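Flomix Two-Arm Kitchen Unit: Demonstration and Open Day

The Flomix unit is intended for household and small catering tasks, and may be viewed at work in the Hultmont demonstration kitchen.
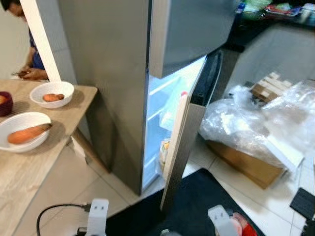
Demonstrations are arranged by Svetozár Zeman and last 32 minutes. The unit is shown with a domestic refrigerator and ordinary foodstuffs, such as the sweet potatoes set out in white bowls on the table beside it. Visitors may put questions to the operator throughout.

Wrist camera

Each arm carries its own camera, and the signal is relayed to a monitor in the viewing area.

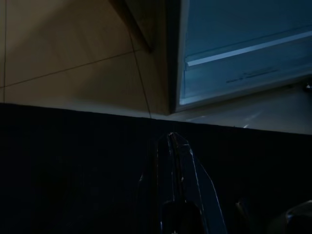
Wrist camera view, with the gripper in the foreground.

Placing items on shelves

The programme includes the handling of plates. Visitors are asked to remain behind the line while the arms are in motion. 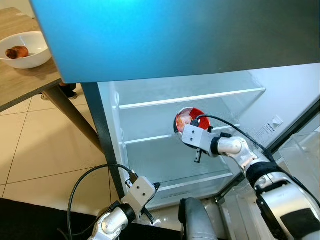
Attending a demonstration

Groups are limited to 22 persons. The next open day is on 16 June 2021, with further sessions in July. Applications should be addressed to Elaine Fagundes, Visits Office, Hultmont. The Gajdoš gripper set is quoted separately on request.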